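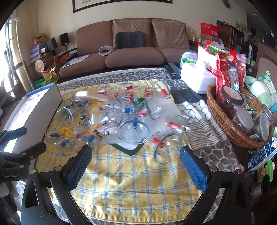

Cupping cups with red and blue caps, out on the coffee table

About Fornness School of Massage

Welcome, and thank you for stopping by! If you found us through a friend, or through the card on the corkboard at the laundromat (we know a good many of you did), we're glad you came to have a closer look at who we are before you call.

Fornness is a small massage school on the second floor of the old Moncrieff Building in Carkarley, up the stairs past the shoe repair. We teach people who want to do bodywork for a living, people who already do and would like to do it with less wear on their own wrists, and every so often a person who simply wants to take care of a parent or a spouse at home and would like to know what they're doing.

How we started

Jeanie Skinner had been a working massage therapist for years before she taught anyone. She had a table in the back of a hair salon and a steady list of clients, many of them nurses and line cooks who were on their feet all day. One of those clients asked if Jeanie would show her daughter the basics. The daughter brought a friend, the friend brought a cousin, and by that January there was a Tuesday night group squeezed in among the dryers with one table between them and a stack of towels from Jeanie's own linen closet.

The name comes from the road Jeanie grew up on. She tried several others first, and her sister vetoed every one of them over the phone. The salon owner was very patient with us, but when she wanted her back room for a tanning bed we went looking for a home of our own, and the Moncrieff had two rooms with tall windows and a radiator that clanks in a friendly sort of way. We painted over a long weekend, and there is still a stripe of the first color (a green we all regretted) behind the supply cabinet.

What we teach

Our main course is the full professional program, which covers anatomy, Swedish and deep tissue work, draping, record keeping, and a good deal more about talking with clients than most people expect when they enroll. We keep each class to 9 students. That way Jeanie or one of the other instructors can get to every table during practice, put a hand next to yours, and feel what you're feeling.

We also run shorter evening and weekend classes for the public and for working therapists: chair massage, hot stones, an introduction to cupping, foot massage for caregivers, and a class on body mechanics that we wish we could make every therapist in the county take. You don't need to own any equipment to come to these. Wear something you can bend and kneel in, eat something beforehand, and tell us when you sign up if you have any injuries or are expecting.

The Releck Clinic

Students in the second half of the program work in our student clinic, named for Releck Avenue, where we held it before we had the space to bring it under our own roof. Members of the public book a full hour at a low price and an instructor is close by the whole time. Last year our students gave 3087 hours of massage there, and we have regulars who have been coming since the folding-screen days and who give very frank feedback, bless them. If you're thinking of enrolling, booking an hour in the clinic is the best way we know to get a feel for the place.

Our graduates

To date 166 people have finished the professional program. Some rent rooms of their own, some work with chiropractors or in hotels, a couple travel with a dance company, and a few have gone on to nursing or physical therapy. Many come back for continuing education, or to borrow a table, or just to sit in the front room with a cup of tea and tell us about a difficult shoulder. We love that, so please keep doing it.

Visiting us

You're welcome to sit in on an evening class before you apply. Call the front desk and we'll find a night that suits you. The street door sticks a little, so give it a good push, and if the stairs are hard for you, let us know ahead of time and we'll meet you at the freight elevator around the side. Parking behind the building is free after five. Applications for the next professional class are at the front desk, and we can mail you one if you'd like to read it over at your own kitchen table first.

Page updated March 21, 2020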